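Valtwood Bin Picking Cell
Mixed-item picking for small and mid-size operations

The Valtwood Bin Picking Cell is a complete package for facilities that handle loose, unsorted goods in open bins. It is supplied by Idosby and is intended for sorting lines, returns departments and training workshops where items differ in shape, size and finish from one pick to the next.

What is supplied
Robot mounting base and gripper adapter
Bin clamps, 2 per station
Plota control software, single-station license
Setup guide and operator handbook
Remote support for 54 days after commissioning

The robot arm is purchased separately. Idosby will confirm before ordering whether an arm already owned by the customer can be used with the cell.

Operation
Plota plans each pick individually and does not require items to be presented in a fixed order. Operators may stop the cell at any point, add or remove goods, and resume from the main menu. Pick settings are stored by bin type – a station may hold up to 19 of them.

The September release added a slower approach speed for thin-walled items such as cups and bowls. Existing customers may request the update from Idosby at no charge.
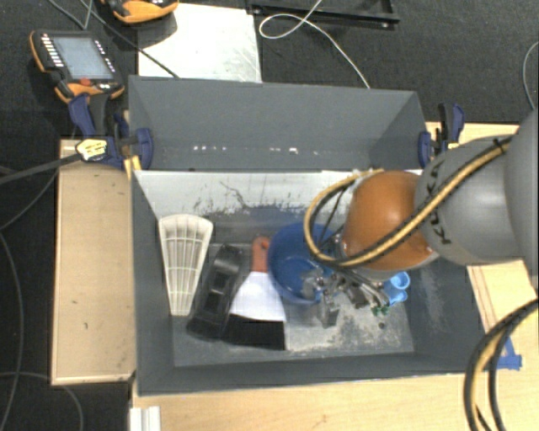 KUKA arm with gripper lowered into a clamped gray bin of mixed household items.

Installation and service
The cell is delivered on one pallet. Customers are asked to provide a level work surface and a dedicated power outlet. Commissioning is carried out by the Pritchard service office, which also offers operator training on site. Spare clamps and pads are listed under part group 102.

Inquiries concerning price and delivery should be addressed to Rigoberto Llanos, Equipment Sales, Idosby.

Page last revised November 29, 2020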